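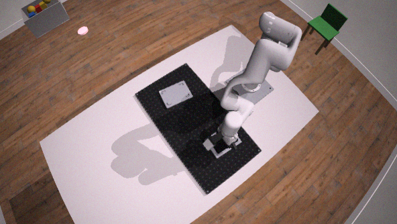

Rorkville Library Will Stay Open Until 9 in the Evening From November

The public library in Rorkville will keep its doors open until nine in the evening, starting in November. Until now the building has closed at six, and many people who work in the daytime could not use it except on weekends.

The town council approved the longer hours at its last meeting. The change is for a trial period of six months. After this period the library will look at how many people came in the evening, and the council will decide again.

The wish for later hours is not new. In the spring the library put a short survey at the front desk and on its web page. It received 1,000 answers, and the most common request was for more time in the evening. The second most common was for more quiet tables. Better coffee was in third place, and the library says it is looking at this also.

What will be open and what will not

In the evening hours visitors can use the reading rooms on both floors, the newspaper corner, the computers and the printers. It will be possible to borrow and return books at the machines near the entrance. The information desk will have one person until eight. In the last hour there will be staff in the building, but not at the desk, so questions about lost cards or unpaid fees should be asked earlier.

The children's room will close at seven, as the library does not want to leave it without a staff member. Families may take the children's books to the first floor after this time. The local history room keeps its present hours, which are two to five in the afternoon, and old maps must still be ordered one day before.

The small study rooms can be booked for up to two hours. Bookings open in the morning of the same day, by telephone or in person. A group that does not arrive in the first fifteen minutes will lose the room.
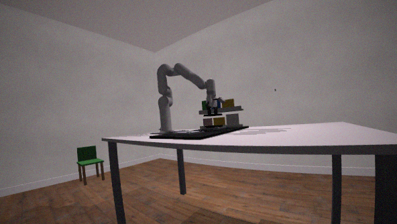 Bus 4 gets two later trips

One of the worries at the meeting was how people will get home. The last bus from the library stop now leaves at 7:10, and the people who live in Nollia, on the other side of the river, would have a walk of almost one hour. The bus company Vachon has agreed to add two trips on line 4, leaving the library at 8:15 and at 9:10. Both will go over the bridge to Nollia and end at the school. The ticket price stays the same, and monthly cards are valid.

The later trips will not run on public holidays. The library is closed on these days too.

Drivers can use the parking lot behind the building without payment after six. The lights there were repaired in the summer, after several complaints that the path to the back door was too dark. The bicycle stands in front have not been changed. Some residents asked for a roof over them, but there is no money for it in this year's plan.

Who pays

The trial will cost $4,000 a month, mostly for wages, heating and cleaning. The town pays the larger part. The furniture maker Gravum, which has its workshop at the edge of Rorkville, gives $1,000 a month for the full six months. In return the company will have its name on a small sign in the entrance hall. Two members of the council voted against this, and said that a public library should be paid for by the public alone. The other members did not see a problem, provided that the sign stays small.

Before the evening hours begin, there will be some work inside. The carpet on the second floor is being replaced, and the shelves with travel books and cookbooks are moved for two weeks to the hall downstairs.

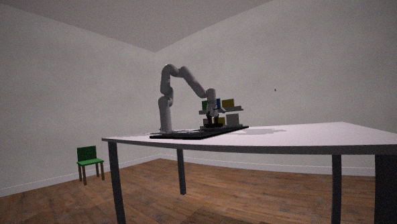 The library also plans to use the longer evenings for a few regular events. A language table for newcomers will meet once a week at half past six, and a book group for mystery readers will start when enough people have signed the list. Both are free. For the language table it is not necessary to register, but the book group has place for only twelve readers.

Some 700 people have asked for a new library card since the plan was first announced in the local paper. A card is free for everyone who lives in Rorkville or Nollia. To get one, a person must bring a document with a name and an address, for example a recent electricity bill. Children under fourteen need the signature of a parent. Old cards with the green stripe will work until the end of the year, and they can be exchanged at the desk at any time.

The opening time in the morning does not change and remains at ten. Books can be returned through the slot beside the main door during the whole night, but the library asks visitors not to put magazines and music discs in it, as these are easily damaged. They should be given back inside during the opening hours.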